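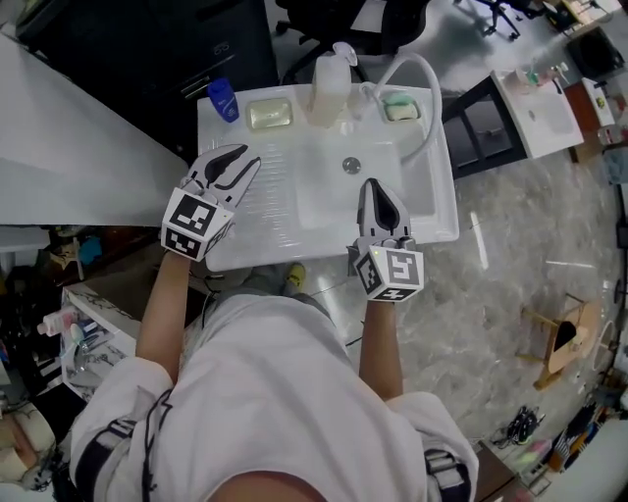

Handgreifer-Demonstration

Die Handgreifer-Demonstration (auch: Demonstration mit handgeführten Greifern) ist ein Verfahren der Robotik, mit dem Bewegungsdaten für das Anlernen von Manipulationsaufgaben gewonnen werden. Ein Mensch führt eine Aufgabe selbst aus, benutzt dabei aber nicht die eigenen Finger, sondern einen oder zwei Greifer, die er in den Händen hält. Aus den aufgezeichneten Kamerabildern und den Lagen der Greifer wird anschließend ein Steuerungsmodell gelernt, das einen Roboterarm mit gleichartigem Greifer bewegen soll. Das Verfahren gehört zum Bereich des Imitationslernens.

Begriff und Abgrenzung

In der Literatur ist die Bezeichnung nicht einheitlich. Manche Autoren sprechen von handgeführten Greifern, andere von roboterfreier Datenerhebung, wieder andere verwenden den Namen des jeweils benutzten Geräts. Gemeinsam ist allen Varianten, dass während der Aufnahme kein Roboterarm benötigt wird.

Von der Teleoperation unterscheidet sich das Verfahren dadurch, dass der Mensch direkt am Gegenstand arbeitet und die Kräfte über den Griff spürt. Bei der Teleoperation bewegt er ein Eingabegerät, und ein entfernt stehender Roboter folgt. Vom kinästhetischen Anlernen, bei dem der Arm des Roboters mit der Hand geführt wird, unterscheidet es sich durch das geringe Gewicht der Geräte und durch die freie Wahl des Ortes. Reine Videoaufnahmen menschlicher Hände sind ebenfalls verwandt, allerdings muss dort die Bewegung der Finger erst auf die Geometrie eines Greifers übertragen werden.

Aufbau der Geräte

Ein Handgreifer besteht in der Regel aus einem Griffstück, einem Mechanismus zum Öffnen und Schließen und einem Fingerpaar, das in Form und Material den Fingern des späteren Robotergreifers entspricht. Die Innenseiten der Finger tragen häufig Polster, damit glatte oder nachgiebige Gegenstände gehalten werden können. Verbreitet sind Gehäuse aus Kunststoff, was die Geräte leicht und im Fall eines Bruchs billig zu ersetzen macht.

Für die Bestimmung der Lage im Raum gibt es mehrere Lösungen:

Optische Marken. Am Greifer sitzt ein Würfel, dessen Flächen mit schwarz-weißen quadratischen Mustern bedruckt sind. Jede Fläche trägt eine eigene Kennung. Sobald eine Kamera wenigstens eine Fläche gut erkennt, lassen sich Position und Orientierung berechnen. Sind zwei Flächen gleichzeitig im Bild, wird die Schätzung meist deutlich stabiler, besonders für die Drehung.

Visuelle Odometrie. Eine Kamera am Greifer selbst verfolgt Merkmale der Umgebung. Diese Lösung kommt ohne Marken aus, wird aber bei einfarbigen Wänden oder schnellen Drehungen unsicher.

Externe Ortung. Fest montierte Sensoren verfolgen den Greifer von außen. Die Genauigkeit ist hoch, der Aufwand für den Aufbau ebenfalls, und die Aufnahme bleibt an einen Raum gebunden.

Bei der Variante mit Markenwürfeln wird die Kamera oft am Körper getragen, in Kopfhöhe der ausführenden Person. Sie sieht dann den Arbeitsbereich und beide Greifer aus einer Perspektive, die auch ein Roboter mit Kopfkamera einnehmen kann.

Ablauf einer Aufnahme

Vor Beginn werden die Kameras kalibriert und die Uhren der beteiligten Geräte abgeglichen. Danach wird der Nullpunkt der Greiferöffnung bestimmt, indem die Finger einmal ganz geschlossen und einmal ganz geöffnet werden. Die eigentliche Aufnahme gliedert sich in Episoden. Eine Episode beginnt mit einer festgelegten Ruhehaltung der Hände, umfasst genau eine Ausführung der Aufgabe und endet wieder in der Ruhehaltung.

Zwischen den Episoden wird die Anordnung der Gegenstände geändert. Am Waschbecken zum Beispiel wechselt man die Plätze von Seifenschale und Pumpspender auf der hinteren Ablage, tauscht die Seife gegen ein anderes Stück oder stellt sich selbst etwas seitlich. Ohne diese Variation lernt das Modell leicht eine feste Bahn und reagiert nicht auf das, was die Kamera zeigt.

Nach der Aufnahme werden Episoden aussortiert, in denen die Marken zu lange verdeckt waren. Kurze Lücken können interpoliert werden. Aus der Folge der Greiferlagen berechnet man relative Bewegungen, also die Änderung gegenüber dem jeweils vorherigen Zeitpunkt. Damit ist das Ergebnis nicht von einem gemeinsamen Weltkoordinatensystem abhängig und kann auf verschiedene Roboterarme übertragen werden.

Untersuchung zu Waschplatzaufgaben

Eine ausführlichere Untersuchung des Verfahrens in Sanitärumgebungen stammt von Atif Mughal und Åsmund Hedlund. Sie entstand im Projekt Camura, dessen Ziel Assistenzroboter für das Bad und den Waschraum sind. Gegenstand waren beidhändige Aufgaben am Waschbecken: ein Seifenstück aus der Schale nehmen und zurücklegen, einen Pumpspender festhalten und betätigen, eine Flasche umstellen sowie die Beckenfläche abwischen.

Aufgenommen wurden etwa 600 Episoden, verteilt auf 9 Personen. Das gelernte Modell wurde danach auf einem zweiarmigen Versuchsroboter mit der Bezeichnung Sandberg erprobt, dessen Greiferfinger baugleich mit denen der Handgeräte waren. In 153 Versuchen wurde jede Aufgabe mit Anordnungen geprüft, die in den Trainingsdaten nicht vorkamen.

Am zuverlässigsten gelang das Umstellen der Flasche. Deutlich schwieriger war das Seifenstück. Die Autoren erklären das mit der geringen Höhe des Gegenstands über dem Rand der Schale und mit der Reibung, die sich stark ändert, wenn die Oberfläche feucht ist. Beim Pumpspender zeigte sich ein anderes Problem: Das Modell drückte den Kopf häufig richtig nieder, hielt den Behälter dabei aber mit der zweiten Hand nicht fest genug, so dass er sich auf der Ablage verschob. Die Kraft des Griffs ist in den Aufnahmen nicht direkt enthalten, nur die Öffnungsweite der Finger.

In einem Zusatzversuch verglichen Mughal und Hedlund die Einarbeitung mit der einer Teleoperation. Nach 30 Minuten Übung konnten alle Teilnehmenden mit den Handgreifern vollständige Episoden ohne Abbruch aufzeichnen. Mit der Teleoperation erreichte nur ein Teil der Gruppe in derselben Zeit diesen Stand. Als Einschränkung wird genannt, dass die Reihenfolge der beiden Geräte nicht bei allen Personen vertauscht wurde und ein Übungseffekt deshalb nicht auszuschließen ist.

Fehlerquellen

Glänzende Oberflächen gelten als ungünstig. Keramik, lackierte Arbeitsplatten und glatte Böden werfen das Deckenlicht zurück, und wenn ein heller Reflex auf der Marke oder direkt daneben liegt, kann die Erkennung der Kanten versagen. Im Projekt Camura wurden die Marken darum später auf mattem Material gedruckt. Auch die eigenen Unterarme der ausführenden Person verdecken zeitweise einen Würfel, vor allem bei überkreuzten Bewegungen.

Eine weitere Fehlerquelle ist die Reichweite. Der Mensch beugt den Oberkörper, ohne daran zu denken, und erreicht so Stellen, die für einen fest montierten Arm außerhalb des Arbeitsraums liegen. Solche Episoden sehen in der Auswertung einwandfrei aus und scheitern erst am Roboter. Üblich ist inzwischen eine Prüfung, bei der jede aufgenommene Bahn gegen das kinematische Modell des Zielroboters gerechnet wird.

Schließlich ist die Geschwindigkeit zu nennen. Geübte Personen arbeiten mit Handgreifern schneller, als viele Roboterarme folgen können. Die Bahnen werden dann zeitlich gestreckt – ein Vorgehen, das bei ruhenden Gegenständen unproblematisch ist, bei fließendem Wasser oder fallenden Teilen jedoch zu falschen Abläufen führt.

Verwendung und Bewertung

Das Verfahren wird vor allem dort eingesetzt, wo viele verschiedene Umgebungen erfasst werden sollen, etwa in Küchen, Bädern und kleinen Werkstätten. Der Datensatz Pastance enthält ausschließlich solche Aufnahmen aus Haushaltsumgebungen und dient mehreren Arbeitsgruppen als Grundlage für das Vortraining. Die Auswertungssoftware Masport, ursprünglich für die Aufbereitung von Markendaten geschrieben, unterstützt inzwischen auch die visuelle Odometrie.

Kritisch wird angemerkt, dass die Gleichheit der Finger allein noch keine Gleichheit des Verhaltens bedeutet. Das menschliche Handgelenk gibt beim Kontakt nach, ein steifer Roboterarm tut dies nur mit einer passenden Regelung. Hedlund hat deshalb vorgeschlagen, die Griffstücke mit Kraftsensoren auszustatten und den gemessenen Verlauf mit aufzuzeichnen. Ob der zusätzliche Aufwand sich bei einfachen Greifaufgaben lohnt, ist bisher nicht geklärt.

Siehe auch

Imitationslernen
Teleoperation
Kinästhetisches Anlernen
Visuelle Odometrie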